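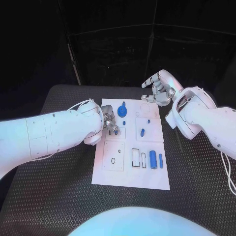
Setting up a peg-and-outline task board for two arms

These notes cover the board and mat for the two-armed build in the Zimthorpe shared workshop. They assume the arms are already mounted, homed and running under Skorkora. If the joint limits are not yet set, do that first.

1. Mat

Use a dark studded anti-slip mat. The studs stop the board creeping when a finger presses on it, and the dark surface gives the head camera a clean edge to find. Wipe it with a damp cloth and let it dry. Set the board square to the torso by eye, then correct it from the camera view.

2. Board

The board is white with black printed outlines. Ours has circles, two rectangles side by side, and separate square plates. Print at full scale and check one known length with a rule before fixing anything down. Our first print came out 8 mm short because the page had been scaled to fit.

3. Parts

All parts are blue. The set includes a gear-like disk with an upright knob, small pegs, and a thick and a slim cylinder. Rub down any stringing on the printed parts. A peg that drags in your own fingers will jam in the hand.

4. Which arm does what

Give the left hand the upper-left slot and the right hand the upper-right corner. Set a keep-out strip of 42 mm down the middle of the board and let only one hand enter it at a time. In Skorkora this is the zone_lock entry; the value is in millimetres.

5. Hover height

Bring both hands over the board with the fingers slightly curled and stop there. Check three things:
- no cable is under tension at full reach
- no finger touches the board
- the forearm shadow does not hide the part being picked

If the shadow is a problem, move the lamp before changing the exposure.

6. First pick

Start with the knob on the disk. It is easier to grip than a short peg and shows up a poor hand-to-camera calibration at once. Limit the closing time to 2000 ms. Leave the small slot until last, as it needs the fingers pointing almost straight down.

Save the pose file after each good pick. Pose files from a different board position should be deleted.

Last updated 11/10/24

Comments (3)

Jawad Bugti
Does zone_lock apply to the forearm or only the hand? My left elbow crosses the strip.

Gladys Ñahui
Only the hand. Add the forearm as a second body in the same entry.

Valter Skjelbred
Step 2 caught me as well. Turn off "fit to page" in the print dialogue.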